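Convocatoria: participantes y una plaza de apoyo técnico para un estudio sobre manipulación robótica con instrucciones habladas

Publicado el 2 jul 2025
Grupo Surnorico, línea de aprendizaje por demostración
Referencia: Kallidow-157

El grupo Surnorico busca participantes para la segunda fase de Kallidow, un estudio sobre cómo aprende un brazo robótico a partir de demostraciones hechas por personas sin formación técnica. Se ofrece además una plaza a media jornada para preparar y revisar las sesiones. Las dos convocatorias son independientes y se puede optar a ambas.

De qué trata el estudio

En la primera fase, cerrada en mayo, se grabaron 2057 demostraciones con objetos domésticos sobre una mesa. Todas las guiaron miembros del grupo. El método entrena una política a partir de esas demostraciones y de una frase corta que describe la tarea: «enciende la lámpara», «aparta la manzana», «deja el plátano donde está». Con 1000 demostraciones el modelo ya distinguía bien los objetos por su nombre; lo que mejoró después fue la colocación de la pinza antes del contacto.

Queda por saber qué ocurre cuando quien guía el brazo no conoce el sistema. Las personas nuevas se acercan a los objetos por otros lados, se detienen más y corrigen a mitad de camino. Queremos esos datos tal como salgan, errores incluidos.

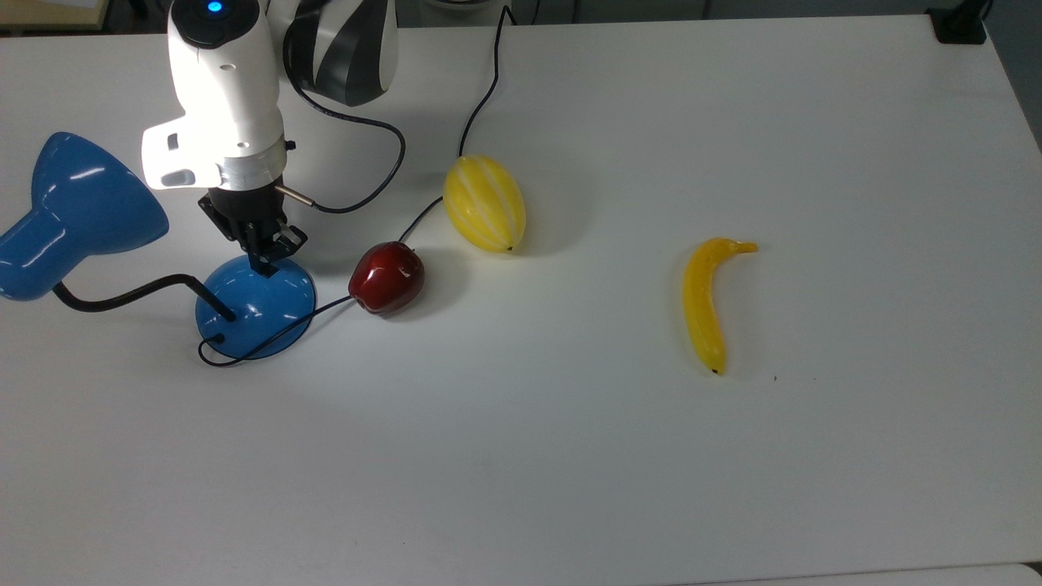 La pinza sobre la base de la lámpara, con la manzana y el melón artificiales al lado.

Qué se pide a los participantes

Cada participante acude a dos sesiones en el laboratorio. En la primera se explica el manejo del brazo y se practica con tareas sencillas. En la segunda se graban las demostraciones. Una persona del equipo está presente todo el tiempo y puede detener el robot en cualquier momento.

Las tareas consisten en alcanzar, empujar, agarrar y cambiar de sitio objetos ligeros, y en accionar la lámpara de escritorio. Quien participa lee la frase en voz alta, guía el brazo y dice «hecho» cuando considera que la tarea está terminada. Las demostraciones fallidas no se repiten: se etiquetan y se conservan.

Requisitos:
Ser mayor de edad.
Comprender instrucciones en español, habladas y escritas.
No haber trabajado antes con brazos robóticos.
Poder asistir a las dos sesiones.

No hace falta saber programar. Se admiten personas zurdas y diestras; interesa tener de ambas. Si alguien necesita trabajar sentado o con pausas más largas, basta con indicarlo al inscribirse.

Se graban la mesa, el movimiento del brazo y la voz. La cara no forma parte de los datos. Antes de empezar se firma un consentimiento, que puede retirarse después sin dar motivos. Los desplazamientos se abonan al terminar cada sesión. 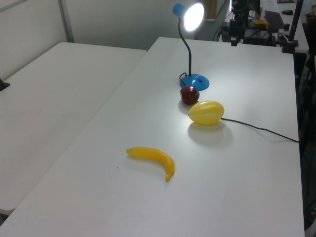
Mesa de trabajo con la lámpara encendida y las tres frutas artificiales.

Plaza de apoyo técnico

La persona seleccionada colocará los objetos según la hoja de cada tarea, comprobará las cámaras, revisará las grabaciones y anotará el resultado de cada intento. Trabajará con Ghizlane Filali, responsable de las sesiones, y con Cường Triệu, que mantiene el código de entrenamiento. La herramienta de anotación es Flinia, desarrollada en el grupo — no se espera que nadie la conozca de antemano.

Se valorará experiencia en laboratorio o taller, orden en el registro de datos y manejo básico de Python. El trato con los participantes ocupa buena parte del horario, de modo que también cuenta haber atendido al público. El trabajo es presencial. El contrato cubre toda la segunda fase y puede prorrogarse si se aprueba la tercera.

Cómo solicitarlo

Para participar en el estudio, rellene el formulario de inscripción de la página del proyecto e indique su disponibilidad de mañana o de tarde. Abbas Nazari responderá con una propuesta de fechas.

Para la plaza, envíe por el mismo formulario un currículum y una carta de una página como máximo, con la referencia en el asunto. Las entrevistas las harán Ngân Âu y Ghizlane Filali. Incluyen una prueba práctica breve: preparar una mesa a partir de una hoja de tarea y anotar dos grabaciones.

Las inscripciones de participantes se atienden por orden de llegada hasta completar los turnos.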